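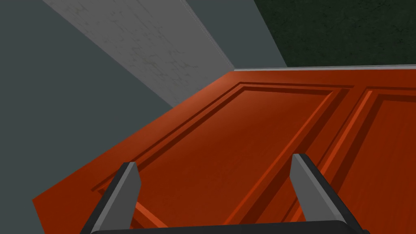 Ruan Adams sold hair dryers from the back counter of Shezi, between the nail polish and the umbrellas. The Trestov cost 46 dollars and the Fleltine cost 50, and most of his day went to explaining the other four. The Fleltine had a cool shot button and a longer cord. At home he had neither. He dried his hair with a towel in the hall, facing the door, which was reddish orange with raised molding around its panels and so glossy his mother used to check her lipstick in it.

On Thursday a woman put a Trestov on the counter with the cord wrapped tight around the handle.

"It smells," she said.

He plugged it in. It smelled like dust and hairspray.

"When did you last clean the filter?"

"What filter?"

He twisted off the back cap and showed her. A gray felt pad of lint came away in one piece. She looked at it for a while.

"My sister had it before me," she said.

He brushed out the mesh with a toothbrush from the drawer and ran the dryer again on high. The woman held her hand in front of it, then bent down and let it blow her bangs straight up.

"That's stronger than it ever was."

"Do it every two weeks."

"Do I owe you anything?"

"No."

She bought a Rarik comb anyway, the wide kind, and asked if it was any good on curls. Ruan said he didn't know. His sister used one. The woman put it in her coat pocket and left the bag on the counter.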